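Ticket: Head camera exposure hunting at night, gripper comparison stalled
Product: Uvano head camera, Mastden arm controller
Opened by: Jozef Van den Broek
Priority: Normal
Status: Open, waiting on support

Original message

Hi all,

I'm part way through comparing the Brornley two-finger gripper with the older Abdelaziz one and I've got stuck on something that I think is the camera, but I'd like a second opinion before I start pulling cables out again.

The short version is that the head camera is lovely by day and a pain after dark. Once the evening session starts, the brightness goes up and down in slow waves, and every time it does the fingertip tracker loses its lock. The controller then waits for the tracker, times out and parks the arm. I had 8 parks in one evening, which makes a mess of any timing I'm trying to do between the two grippers!

Settings when it first went wrong: auto exposure on, auto gain on, flicker setting at 50 Hz, controller on the firmware it shipped with. Wrist cameras both off.

Update 1

Thanks for the quick reply. Did what you asked and swapped the camera lead for the spare. No change at all. I also moved it to the other port on the controller, and the log shows the same timeouts there, so I'm fairly happy it isn't the cable or the port.

You asked whether it follows the gripper. I ran the Brornley on its own for a while and then the Abdelaziz, same start pose, same speed. It happens with both. The Abdelaziz gets the worst of it, I'd say, but its fingertips are a duller finish and the tracker has never been very keen on them (it grumbled about them back in September too, when I had a different camera up there).

Update 2

Tried the firmware you sent. It went on without a fuss, though it wiped my tool offsets, so could somebody put a warning in the notes please? I'd written mine down, luckily. The Brornley opens and closes noticeably more smoothly on the new version and I like it a lot. The camera is no better.

Then I turned auto exposure off and set it by hand. First go was far too dark and the tracker found nothing. Second go, with gain left on auto, the waves came back but smaller. So gain is at least part of it. I've now got gain fixed too and the picture is steady, and the parks dropped to 3 for the evening. Big improvement, still not good enough for a fair comparison.

Update 3

You wanted to know what the camera has to cope with from the working position, so I've attached what it sees at night with the arms forward.
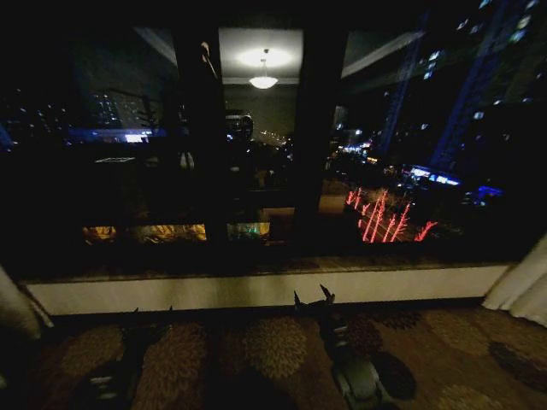
The tracker's leftover problem is false matches, I think. With exposure fixed I went through the parks one at a time, and in each log it had jumped to a point well above where the fingertips could possibly be, held it for a moment and then given up. My money is on the window. At night the glass gives you the tower blocks outside and the ceiling light from inside on top of each other, so there's no shortage of small bright things to latch on to, and those red light-up trees are stronger than anything down at gripper level. The fingertips themselves are sitting over a patterned brown carpet with the left gripper mostly in shadow. If I were the tracker I'd probably go for the trees as well.

What I'd like to try next is a mask, so the tracker ignores the upper part of the image altogether. I can see a region setting in the controller menu but it's greyed out for me. Is that a licence thing, or do I need to switch the stream mode first? I've tried it at 380 lines and at full height and it stays grey in both.

Update 4

Right, got it - the region setting only wakes up if the tracker is stopped before you open the menu. Might be worth a line in the manual! I've masked everything above the window ledge and left a bit of slack for when the arms lift.

One evening in and there were no parks with the Brornley. The Abdelaziz had one, and that was a proper timeout from a lost fingertip with no jump beforehand, so I'm treating it as a separate thing. I'll put some matt tape on its tips and see if the tracker likes that any better.

Still open from my side:

Can the mask be saved with the tool profile? At the moment I have to redraw it after each restart.

Is there a way to cap the gain and leave the rest on auto? Fixed settings are fine at night but I have to change them all back in the morning.

Could you keep this open until I've done the tape test? I'll post the logs from both grippers together so you can compare them side by side.

Cheers,
Jozef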